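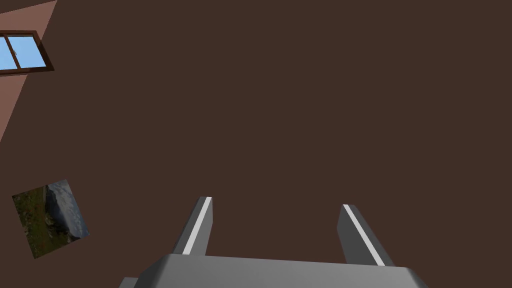

Said Ait Brahim asked that the minutes open with his objection to the revised ferry timetable, as the matter had been left off the record of the previous meeting. In his view the loss of the early sailing from Trircombe "takes away the only boat that meets the hospital bus", and the operator should not have made the change before the consultation closed. The Chair agreed that the objection be recorded first.

# Trircombe and Arnevport Ferry Users' Forum

**Minutes of the ordinary meeting, March**

The meeting opened at 6 pm. A quorum was present. Apologies were noted as listed in the attendance book.

## 1. Minutes of the previous meeting

The minutes were confirmed with two corrections. Under item 3, "Arnevport wharf" was amended to "Arnevport landing". Under item 5, the words "and cyclists" were inserted after "foot passengers". The omission of Mr Ait Brahim's objection was acknowledged.

## 2. Matters arising

2.1 **Shelter at Trircombe.** The council has replied that the roof panels are on order. No delivery date was given. The Secretary is to write again if nothing has been heard by the next meeting.

2.2 **Lost property.** The operator has moved the lost property cupboard from the ticket office to the freight shed. Members reported that the sign at the ticket office still directs people to the old place.

2.3 **Handrail on the lower ramp.** Completed. Item closed.

## 3. Timetable consultation

The Secretary reported that 266 responses had been received by the closing date, on paper and through the online form. A large share of the written comments dealt with the early sailing. Others raised the gap in the middle of the afternoon, which leaves school students from Arnevport waiting at the landing.

The operator's representative stated that the early sailing had been withdrawn for the winter timetable only. The MV *Tetar* is due for hull work and the MV *Lu* cannot cover both routes before 7 am with the present crew roster. The representative accepted that this had not been explained on the notices.

Discussion followed. It was put to the operator that the hospital bus could be asked to leave Arnevport 12 minutes later, which would allow passengers from the second sailing to reach it. The representative had no objection and offered to join any approach to the bus company. A member asked whether the *Lu* could run the early sailing on hospital clinic days alone. The representative undertook to put the question to the crewing office.

**Resolved:** that the Forum write to the bus company asking for a later departure during the winter timetable – copy to the operator and both councils.

**Resolved:** that the operator be asked to state in writing that the early sailing will return in spring.
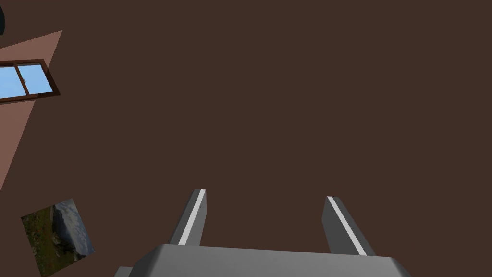 *Page last changed: March, 4.40 pm (item 4 corrected)*

## 4. Fares and concession cards

The operator tabled the proposed fares. The single adult fare is unchanged. The price of the ten-trip card will rise, and the card will no longer be valid on the last sailing of the day during the festival week. Members asked that this second condition be printed on the card itself.

Concession cards issued by either council will continue to be accepted. There was a report of a passenger at Trircombe being refused because her card carried the old crest. The representative confirmed that cards with the old crest are valid until they expire, and that staff would be reminded.

## 5. Landing works at Arnevport

The harbour engineer's report was taken as read. The pontoon will be taken out for repair once the winter timetable is in force. While it is away, boats will use the fishing berth, where the step is higher and a portable ramp will be needed at low tide.

Members were concerned about people using wheelchairs and those with prams. The operator will provide a deckhand at the berth for every sailing. A request for extra lighting along the berth was supported, and $900 was approved from the Forum's access fund as a contribution toward it.

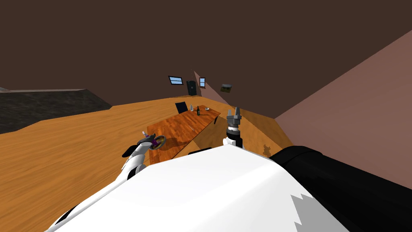

## 6. Correspondence

In: a letter from the Arnevport school council on the afternoon gap; an email thanking the crew of the *Lu* for returning a hearing aid; a notice of dredging in the channel.

Out: a letter to the council on the Trircombe shelter.

The school council's letter was referred to the operator for reply.

## 7. Other business

A member asked that the timetable be printed in larger type at both landings. Agreed by the operator.

## 8. Next meeting

To be held at Arnevport, at the same hour. The meeting closed at 7.50 pm.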